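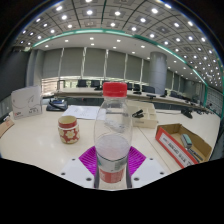
A clear plastic bottle with a red screw cap.

Home | Services | Collections | FAQ | Contact us
Print this page | E-mail this page
Updated August -- by the Rinddale Recycling Team

Rinddale household recycling: your questions answered

We get a lot of calls on a Monday, which is when most people in Rinddale are standing over their bins wondering what goes where, so we have gathered up the questions we hear most and done our best to answer them properly. If yours isn't covered, do ring us on extension 2612 and we'll be very glad to have a chat.

Should I leave the lids on my plastic bottles?

Yes please! We know the old leaflet told you to take them off, and plenty of you have got into the habit of it, but the sorting line at Plalbridge was changed over and loose lids now tend to drop through the gaps and get lost. Empty the bottle, give it a quick rinse, squash it if your hands are up to it, and screw the lid back on. Labels can stay where they are.

Do bottles have to be spotless?

Goodness, no. A swish with the leftover washing-up water is plenty. Milk bottles do need that swish, especially in warm weather, or the neighbours will know all about it by collection day.

What about cardboard?

All clean, dry cardboard can go in the blue bin, and that includes cereal boxes, egg boxes, parcel boxes and the open trays that tins and drinks are sold in.
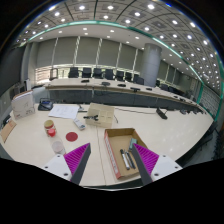
Printed card is perfectly fine as well, so there's no need to worry about bright colours or logos. Do flatten things if you can, and peel off any long strips of parcel tape, though a stray bit here and there won't hurt. Greasy pizza boxes are the usual sticking point -- tear off the clean lid for the blue bin and put the oily base in with your general rubbish.

Can I put out extra cardboard beside my bin?

You can, as long as it is flattened and tied in a bundle that one person can lift. We allow 2 bundles for each household at each collection. If rain is forecast, you might like to keep them indoors for another week, as sodden card can't be taken.

My bin has split. How do I get a new one?

Bins are made and delivered for us by Sarkar, and the first replacement is free. After that there is a charge of £40, which covers the bin and the delivery. Please don't throw the old one away, as the driver will want to take it back.

Where does it all go?

Bottles and tins go to Plalbridge to be sorted, and card goes straight on to the mill at Trarkport. Small groups are welcome to look round Plalbridge by arrangement, and it really is more interesting than it sounds (do wear sensible shoes).

Can you take glass?

Glass goes to the bottle banks behind the library and beside the swimming pool. We would ask you not to use them after 9 in the evening -- the flats opposite the pool are very close by, and sound carries.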